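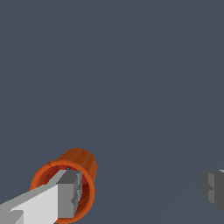

Skellum reports first results from household chore trials

Jestonham, April – Skellum has published results from its Plokwood programme, which tests whether a two-finger gripper can clear a table without help. Trials are run in simulation first, then repeated on a kitchen bench in Jestonham.

In simulation, the arm completed 174 cup pick-ups in a row with one finger inside the cup and the other closing from outside. On the bench, the same control software succeeded in 78 per cent of attempts. Most failures came at first contact, when the inner finger touched the wall early and tipped the cup.

Clearing a place setting took 11 minutes. An adult does the job in under one.

"Cups are close to solved. Wet cutlery and cloths are not," said Reiko Hoshino, head of testing at Skellum. "We would not put this in a home yet."

The next stage adds plates and a dishwasher rack, using a softer fingertip supplied by Okabe. It will run for nine weeks. Test logs and the simulated cup model are available to research groups on request from the Skellum press office.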